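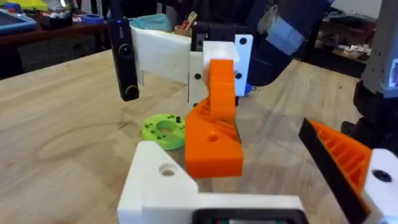 Fig. 1. Wrist view, orange printed part over the table, green ring lying to the left.

Collecting demonstrations, session 4 handout
Soomro lab course, Zeltard block

Read before you come up to the bench. Slides have the maths, none of it here.

What we need
Two-arm handling of printed parts. 200 demos per task, 2 tasks, so split the work with your bench partner. One demo = start pose to release, no pauses for chat. Stop the recording yourself, it won't time out.

Why so many? The policy only knows what it was shown. If every demo starts with the ring in one spot it learns the spot and not the ring. Move things. Turn them. Leave other parts lying about in some runs and clear them in others.

Views
Wrist cameras plus one fixed view of the table. They fail in different ways. Up close you get the part and the fingers, and a lot of your own gripper along the bottom (fine, leave it in, the model gets it at run time too). Ribs on the orange part show well from there, handy for judging angle. Fixed view gives you where the arms are to each other, but small parts near a fingertip are only a few pixels. Check both before you start, a smeared lens has cost us a whole afternoon before.

Keep or bin
Keep: slow but clean. Keep: a slip that you recover from, tag it "recovery" in Drurus.
Bin: arms touch. Bin: hand in view. Bin: you forgot what you were doing halfway, we can tell.
Don't tidy the numbers by re-recording only the easy starts. Last year's Grindenby set had 31 runs from nearly the same pose and the policy was useless anywhere else on the table.

Two arms close together
Bring one in first, let it settle, then the other. Fingertips low over the wood, small moves only. Watch teh cable on the right hand side, it loops down onto the table. Open gripper before you approach, not on the way in.

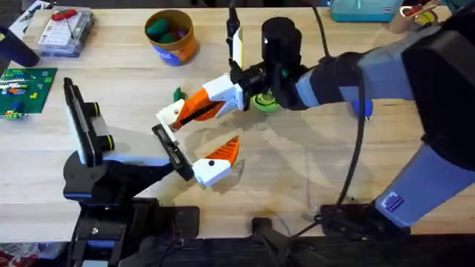 Labels
Task name, start layout, outcome. Lower case, no spaces. Do it straight after each run, you will not remember later. Outcome is ok / recovery / fail and nothing else, please no "sort of".

For next time
Pick your five worst keepers and write a line on each saying what a model would copy from it. Bring on paper. Then we train on the first 200 and see how far it gets, second task after that if theres time.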